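Home Help Boards > Laundry and Clothing Care

How do I wash delicates in a shared top loader without wrecking them?

Posted by pernura_east in November

I moved into a building in the fall where the laundry room has two top loaders and two dryers for everybody. Before this I had my own front loader and never thought much about it. I put everything in on cold and it came out fine.

Since the move I have lost a bra (hook caught in the lace of another one and tore it), a thin sweater came out longer in one arm, and a slip has small pulls all over the front. The machines are the old kind with a post in the middle. The choices are Normal, Permanent Press and Delicate, and hot, warm or cold. As far as I can tell Delicate is just Normal but shorter. It still spins hard at the end.

I don't really want to hand wash everything. I have a small bathroom sink and no tub. I also can't hang much, only a bar over the shower stall and a folding rack that fits in the hallway if I don't need to open the closet.

What I'd like to know:

Do mesh bags make enough of a difference, and does it matter which kind?
Should I be using a different detergent? I have the big jug of Gulex that I use for towels.
Is there anything I can do about the spin?

I wash delicates every 7 days or so and it's a small load. Thanks.

jusamberg_laundry
Member, 300 posts

Mesh bags do make a difference in a machine with a post. The damage you describe is mostly from things wrapping around the agitator and pulling against each other. Clothes in a bag can't wrap the same way. They still get moved around, so they get clean, but a strap can't go around the post while the rest of the garment is pinned under a towel.

On the kind of bag, look at the size of the holes first. A coarse net is fine for socks and T-shirts. For lace or anything with hooks, get a fine net, because a hook will go right through a big hole and grab whatever is outside. Then look at the zipper. The pull should tuck under a little elastic cover when it's closed. If yours doesn't have one, put a small safety pin or a loop of thread through the pull so it can't work open.

Shape matters less than people say. Flat ones are good for sweaters because you can fold the sweater once and it stays folded. Round or barrel-shaped ones hold their shape better, so they suit padded bras.
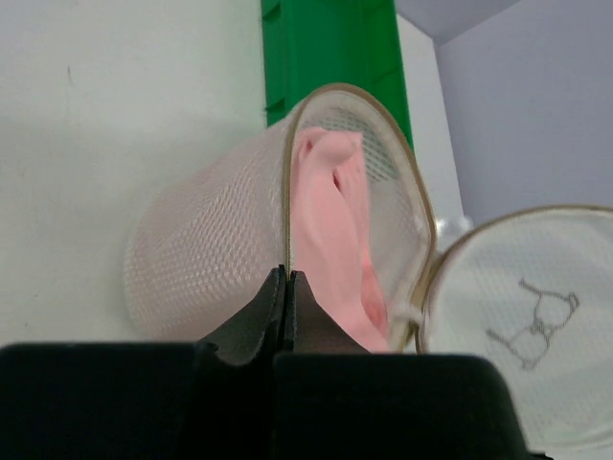

Don't pack them full. Half full is plenty. If the bag is stuffed, the water doesn't get through the middle and you'll find detergent in the folds when you take things out. If you have three bras and a couple of camisoles, use two bags. Close all the hooks before anything goes in, and turn printed or beaded things inside out.

For the load itself, don't run one little bag alone in a big top loader. It throws the balance off and the machine will bang or stop. Put in a few soft things of about the same weight, like pajamas or T-shirts. Keep jeans, towels and anything with a metal zipper out of it. Spread the bags on either side of the post and don't drape anything around it.

As for detergent, heavy-duty ones are made for cotton and work clothes, and many have enzymes that are hard on silk and wool. Check your jug. For nylon, polyester and cotton delicates it's fine if you use less of it. For silk or wool get a separate one made for that. I use Saludo and a small bottle lasts me most of the year with a load like yours. Skip softener on anything stretchy.

The spin is harder to fix. On most older top loaders you can lift the lid before the last spin and turn the dial to off, but then you have to carry dripping clothes back upstairs, and in a shared room you leave the next person a tub that hasn't drained. I wouldn't. Let it spin, in bags, and keep the sweaters out of that machine completely. Knits stretch when they're heavy with water and get pulled, and a bag only helps some.

Sweaters really are easier in a sink than you'd think. Fill it with cool water, add a teaspoon of detergent, push the sweater under and leave it ten minutes. Drain, press it against the side of the sink, refill, press again. Then lay it on a towel, roll the towel up and kneel on it. That gets out more water than wringing and doesn't pull the shape. Dry it flat across the top of your rack.

brickstep
Member, 130 posts

Agree with most of that. I'd add that you should check inside the washer before you start. Run your hand around the top of the post and under the rim (machine off, obviously). We had one in our old building with a chip in the plastic, and it put pulls in everything, bag or no bag. If your slip has pulls all over the front, I'd suspect something like that. Tell the landlord which machine it is.

Also don't put the bags in the dryer. Some are okay on low but the elastic in the bras is not.

tomatosoup9

I just use a pillowcase with a knot in it. Works ok. Never had a problem but I don't own anything fancy.

pernura_east

Thank you all. I checked and the left washer does have a rough spot on the post near the top. I've been using that one every time because it's closer to the door. I reported it and will use the other one for now.

I ordered two fine mesh bags, one flat and one round. I'll try the sink and towel method on the sweater that's still in one piece. The stretched one I'm going to soak and see if I can push the arm back to a normal length, and if anyone has done that, let me know how it went.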